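Why is fluffy stuff so warm?

I wear a big woolly hat from the middle of January until the daffodils come up, and every year I wonder the same thing. How does it know how to be warm? It hasn't got a battery. It hasn't got a plug. If I leave it on the hook in the hall all night it's as chilly as the hall is. So where does the warmth come from?

The answer is a bit sneaky, so let's get into it. 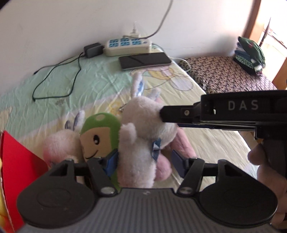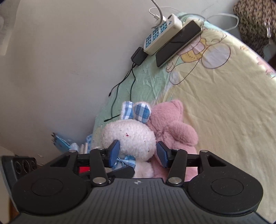 The warmth comes from you! Your body is like a little heater that never gets switched off, and it keeps itself at nearly 37 degrees whether you're running for the bus or fast asleep. On a cold day, that heat tries to wander off into the air all around you. A fluffy thing slows it down. Think about a soft toy like the white rabbit with the blue plaid bow. Its head is covered in short, fluffy pile (pile is the word for all those little threads that stand up from the cloth, and carpets and towels have it too). In between the threads are lots of tiny gaps, and the gaps are full of air. If you cuddle a toy like that under the covers, the side next to your tummy soon feels toasty, and that's your own heat being kept in one place.

Now, air is the clever bit. Heat finds it very hard to travel through air, as long as the air stays still. Moving air is another matter – that's wind, and wind carries your heat away as fast as you can make it. But air that's stuck between hairs or threads can't rush about much. It just sits there, and so your heat has to sit there too. Grown-ups call this insulation. You say it "in-syoo-LAY-shun", and it's a good one to drop into a conversation at teatime.

Animals worked with this long before anybody knitted a hat. A real rabbit has two sorts of fur at once. There's a soft, thick layer close to the skin, which holds the air, and longer hairs on top, which help keep off the rain and mud. Birds do it with feathers. Have you ever seen a robin in winter looking as round as a tennis ball? It hasn't eaten too much cake. It has puffed up its feathers to make more room for air.

You do something like it yourself! When you get cold, you get goosebumps. Each bump is a tiny muscle pulling a hair upright. If you had a thick coat of fur, your goosebumps would fluff it up beautifully. We only have little hairs, so all we get is bumpy arms.

What happens if fluff gets wet? Ah. Then the water pushes in where the air used to be, and heat gets through water much more easily than through air. That's why a soggy cotton jumper feels horrid. Sheep's wool is better than most things at this, and can soak up quite a lot of damp before it starts to feel cold.

Want to try it out? Ask a grown-up to help with this one.

You will need:
2 jam jars with lids, the same size
warm water from the tap
a woolly hat or a thick fluffy sock
a thermometer that can go in water

Fill both jars with warm water, all the way to the same height, and put the lids on. Pop one jar inside the hat or sock and leave the other one bare. Put them next to each other on the kitchen table. Wait 5 minutes, then take the lids off just long enough to check each jar with the thermometer, and write down the numbers. Do it again after 12 minutes and once more after 60. (I went off and had a biscuit during the long wait, which I recommend.) Which jar is losing its heat faster?

Then have another go with cold water straight from the fridge. Before you start, guess what the sock will do. Lots of people think it'll warm the water up! But a sock can't make any heat, remember. It slows heat down in both directions, so the cold jar in the sock should stay cold for longer. You can use this on a picnic, by wrapping your drink in a spare jumper.

Words to remember

Insulation: slowing down heat so it can't move about easily.
Pile: the soft threads that stand up from a piece of cloth.
Goosebumps: little bumps you get when tiny muscles pull your hairs up.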